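游戏资产外包交付检查表(附意见栏)
适用:道具、载具、场景、角色。重制项目和新项目都用这一份。 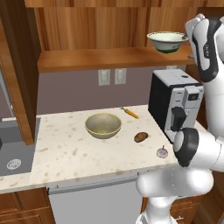

Mtshali 那边回信写道,检查表太长,美术人员交付前一天没有时间逐条看,希望把命名和贴图两部分合并,别的可以由引擎的导入脚本代劳。这个意见我们考虑过了。命名和贴图暂时还是分开,理由写在第二部分的意见里。导入脚本能查的条目,表里已经标了“脚本”,这些条目美术人员只看报告就可以。

写表的人母语不是中文,有的句子可能不太自然。如果哪一条看不明白,请直接在意见栏里写“不明白”,我会改写。

填写方法
每一条后面填:合格、不合格、不适用。填“不合格”的时候必须写意见,意见要写到文件名。填“不适用”的时候也请写几个字,不要留空白。空白的条目我们按没有检查处理。

第一部分 文件与命名

1.1 文件放在约定的目录里,没有放在个人目录。(脚本)
结果:合格
意见:无。

1.2 文件名只用小写英文字母、数字和下划线。(脚本)
结果:不合格
意见:载具目录里有两个文件名带空格,导入的时候空格变成了别的符号,引用就断了。已退回给 Ovetti 改名。改名以后请重新导出,不要只在资源管理器里改,材质里面记录的路径还是旧的。

1.3 文件名里的版本号与交付单一致。
结果:合格
意见:交付单上写“最终版”,文件名也写“最终版”,算一致。但是下一次请写数字,“最终版”以后常常还有一个“最终版”。

1.4 源文件和导出文件都已提交。
结果:合格
意见:雕刻用的高模文件很大,上传用了很长时间。请不要压缩成分卷,我们的服务器打开分卷有问题。

第二部分 贴图

2.1 贴图尺寸是2的幂次。(脚本)
结果:合格
意见:无。

2.2 颜色贴图里没有画进去的光和阴影。
结果:不合格
意见:木箱和油桶的底部有画上去的暗色。旧版游戏用这种方法是对的,那时候没有现在的光照。重制版的光照由引擎计算,暗色会出现两次,物体看起来很脏。请从颜色贴图里去掉,需要的遮蔽放到单独的通道。

2.3 粗糙度贴图按线性空间导入。
结果:不合格
意见:沙漠关卡的石头全部按颜色空间导入了,表面有一点像湿的塑料。不用改贴图,只改导入设置。这个错误每一次交付都有,所以我不同意把贴图部分并到命名部分里。合并以后,大家看见名字是对的,就容易认为贴图也检查过了。

2.4 法线贴图的绿色通道方向正确。
结果:合格
意见:检查方法:把灯从上面打下来,看螺钉是凸的还是凹的。这个方法比看数值快。

2.5 贴图里没有真实的商标、车牌和电话号码。
结果:合格
意见:Erkum 的法务要求每一张招牌单独截图存档。截图已经放在交付目录里。如果招牌上有外语,请附翻译,我们不是每一种文字都能读。

第三部分 模型

3.1 面数在预算以内。(脚本)
结果:不合格
意见:中型道具的预算是4,000个三角面。老式收音机超过了预算,主要是旋钮做得太圆。玩家不会靠近看旋钮,请减少分段,把面留给外壳的轮廓。

3.2 没有重叠的面、孤立的点、反向的法线。(脚本)
结果:合格
意见:脚本报告了帐篷布有双层面,这是有意的,帐篷要从里面也能看到。已在交付单上注明。

3.3 单位和比例正确。
结果:合格
意见:请继续用标准人物模型放在旁边比较。门把手的高度最容易错。上一次有一扇门,把手到了人物的肩膀,测试的人都发现了,我们却没有发现,有点惭愧。

3.4 轴心点位置合理。
结果:不合格
意见:柜门、车门的轴心点应当在铰链上。这次有几个柜门的轴心点在门的正中间,打开的时候门像旋转门一样转。动画组没有办法在他们那边修。

3.5 细节层级之间的过渡没有明显跳动。
结果:合格
意见:在一般的行走速度下看不出来。坐在载具上速度快的时候,路灯有轻微跳动,可以接受。请关卡组再确认一次,他们比我们更了解镜头距离。

3.6 碰撞体简单,并且与外形相符。
结果:合格
意见:栏杆的碰撞体用了一个整的盒子,子弹不能从中间穿过。设计组说旧版也是这样,老玩家习惯了,所以保留。这一条不要再报。

第四部分 载具和角色

4.1 车轮、炮塔、舱门是分开的部件,层级正确。
结果:合格
意见:无。

4.2 车辆内部在第一人称视角下没有破洞。
结果:不合格
意见:卡车驾驶室,向左后方看,座椅后面可以看到天空。请补面。顺便请检查镜子,镜子的背面也没有面。

4.3 角色的骨骼名称与动画库一致。(脚本)
结果:合格
意见:无。

4.4 极限姿势下衣服没有穿插。
结果:不适用
意见:本批角色只交付头部和装备,身体在下一批。

4.5 头发和胡子在逆光下没有白边。
结果:合格
意见:只在两种光照下看过。黄昏的光照还没有定稿,定稿以后要再看一次,请不要把这个“合格”当作最后的结果。

第五部分 光照和画面对比

5.1 在中性光照的测试场景里检查过。
结果:合格
意见:Stosix 的测试场景在一月更新了,天空比以前亮。用旧场景截的图不能和新的比较,请全部重截。

5.2 与旧版同一位置的画面做过对比。
结果:合格
意见:轮廓和颜色的感觉要和旧版接近,细节可以多很多。有一个仓库做得很漂亮,但是旧版里的仓库偏绿色,现在偏蓝色,老玩家可能会认为走错了地方。已建议调整墙面,暂不退回。

5.3 远处的物体没有闪烁。
结果:不合格
意见:铁丝网在远处闪烁得厉害。缩小贴图时透明度没有保留,请打开保留覆盖率的选项,再试一次。

5.4 自发光的物体亮度在规定范围以内。
结果:合格
意见:霓虹灯的亮度接近上限。关卡里如果再加雾,会显得过亮,请灯光组注意。

处理期限
退回的条目请在5个工作日以内重新提交。每一批修改大约留一个下午给我们复查,所以最好上午提交。下班前提交的文件,第二天才看。

重新提交的时候,只提交改过的文件,并且在交付单上写条目编号,例如“2.3,石头,导入设置”。不要整包重新上传,整包上传以后我们不知道哪里改了,必须从头检查。

需要延期的,在交付单的备注里写新的时间。不需要写原因,但是时间要写准确。

补充意见
关于意见栏的语气:有一位同事说,“不合格”三个字看了心里不舒服,能不能改成“待修改”。我查了词典,觉得两个词的意思不完全一样,“待修改”没有说现在能不能用。这一版先不改。做这些资产的人工作很认真,这一点大家都知道,表里的“不合格”只说文件,不说人。

关于截图:请关掉界面和准星,关掉动态模糊。截图的文件名用条目编号开头,放在同一个目录。

下一版检查表准备增加音效挂点和破坏效果两项。已经有建议的,可以写在本表最后的空白处,字请写得大一点,扫描以后小字看不清。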